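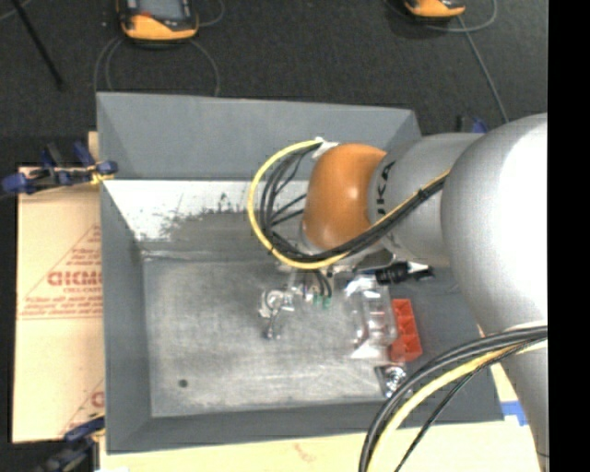
Section 4. Fitting and Tensioning the Heads

These instructions apply to the Zurnley rope-tension field drum with natural skin heads. Read the whole section before loosening any rope.

Before you begin

Place the drum on a padded surface with the snare side down. You will need the replacement head, the flesh hoop, a clean towel and the rope puller supplied with the drum.

1. Slide all leather ears up toward the top counterhoop. The rope should go slack evenly on all sides.

2. Untie the finishing knot and draw out enough rope to lift the counterhoop clear of the shell. Leave the rope threaded through the bottom counterhoop.

3. Remove the old head. Wipe the bearing edge with a dry cloth and check it for chips or raised grain.

4. Set the new head on the shell. It should drop into place under its own weight.

Caution: Do not force a tight head over the shell. Return it to the dealer for resizing.

5. Replace the counterhoop with the maker's mark in line with the vent hole.

6. Take up the slack one span at a time, working in the order shown on the card inside the lid of the carrying case. Go around the drum 2 times, then tie off.

7. Pull the ears down to the halfway point. Let the drum stand for 30 minutes before playing.

Note: A new calf head will continue to stretch during its first weeks of use. Expect to retie the rope at least once in that period.

Storage

Slide the ears up after each use. Keep the drum away from radiators and car trunks, and do not leave it in a room warmer than 70 degrees Fahrenheit for long periods - dry heat may split the head or lift the hoop seam.

Replacement parts

Rope, ears and mounted heads may be ordered from Arnau Drum Supply. Quote part number 632 for the complete rope set. Repair inquiries should be addressed to Daranee Thammasiri, Service Department.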